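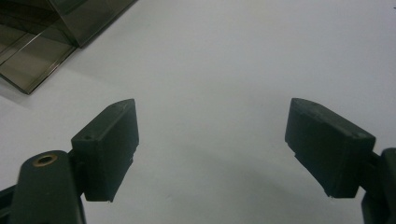
Fig. 6. Finger pads open over bare table, brass insert visible in left arm.

6.5 Fault E5: Fingers do not close fully

The Wimard gripper reports E5 when the fingers stop before the commanded position and no object has been detected. The most common cause is a pad that has shifted on its bracket.

CAUTION: Press the emergency stop and disconnect power before touching the fingers. The fingers can close without warning when a fault is cleared.

1. Stop the running program. Do not clear E5 yet.
2. Press the emergency stop and unplug the gripper cable at the wrist.
3. Check the screw hole on the upper face of each pad for cracks.
4. Try to rock each pad by hand. If it moves, tighten the bracket screws.
5. Check that the threaded insert sits square in the arm. Replace the arm if the insert turns or lifts.
6. Close the fingers by hand. The flat faces must meet along their full length.
7. Reconnect the cable, release the emergency stop and clear E5.
8. Run 100 open and close cycles at low speed with nothing between the pads.

Note: Do not glue a loose insert. Glued arms are not accepted for exchange.

If E5 returns during step 8, take the gripper out of service and send the log to Endeser support, attention Gerrit Sibiya. Include the cycle count from the Status page.

Section revised 31/08/2022.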